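Skatwood Throw Blanket, Large
Kekton Home / Bedding / Blankets and throws

$79
Size: 81 x 165 cm folded for the sofa arm, or 165 x 162 cm opened out
Color: Harbor (dark blue-gray)
In stock. Ships from our Bárány Street warehouse.

The Skatwood is a blanket for people who have given up on folding blankets. It's big, it's plain, and it looks much the same whether you spent five minutes squaring the corners or kicked it to the end of the couch on your way to answer the door. We've tried both. Guests didn't comment either way.

We made the first version a few years back, in a cream color that Hanne Frandsen in our design room was very proud of. It lasted until the first cup of coffee. Harbor was the second try and it has outsold cream ever since, so cream is gone, and please stop writing to us about it.

What it's like to live with

The cloth is a brushed cotton blend, soft on both sides. There is no right side and no wrong side, which settles one argument at least. The hem is double stitched all the way around. We left off the tassels. If you miss them, the cat can probably be talked into making some.

It's a middle-weight blanket. Good for a couch in April, a bit thin for a cabin in winter unless you own two, and we would be happy to discuss your owning two.

Care

Machine wash cool, with other dark things. Tumble dry low or hang it over a door. Don't use bleach. Don't iron it. We can't stop you ironing it, but the creases come back by supper.
The color may give off a little blue in the first wash. Keep your white shirts out of it. 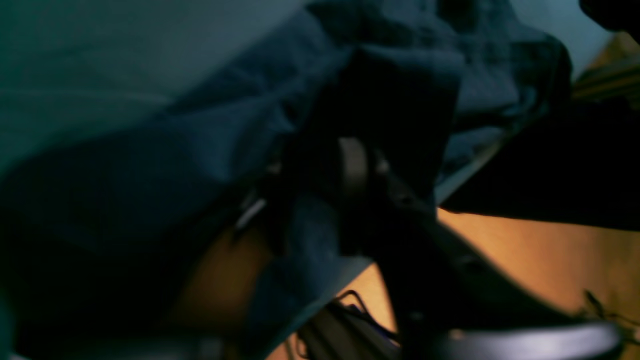

Skatwood in Harbor, bunched up. The color runs from slate to nearly black in the folds.

What customers say

"Bought it for the guest room. It has never been in the guest room." Obinna Ogbonna

"Darker than I expected, and I like it better for that. Shows lint, though. Four stars." Tamunoemi Odukoya

"My husband says it's his. It is on my side of the bed." Ikechukwu Garba's wife, who asked us to print it that way

Questions we get

Does it come in a smaller size?
Yes, as the Skatwood Lap. Same cloth, less of it.

Will it match my Brolley cushion covers?
The navy ones, near enough. The green ones, no.

Can I return it?
Within 4 weeks, unwashed, with the tag on. If the dog has already picked it out as a bed, it belongs to the dog.

Who do I write to about a loose thread?
Olanrewaju Ekwueme at the service desk. Send your order number and a photo of the thread, and don't pull it in the meantime.

Add to basket
Add to wish list
See also: Skatwood Lap, Brolley cushion covers, blanket baskets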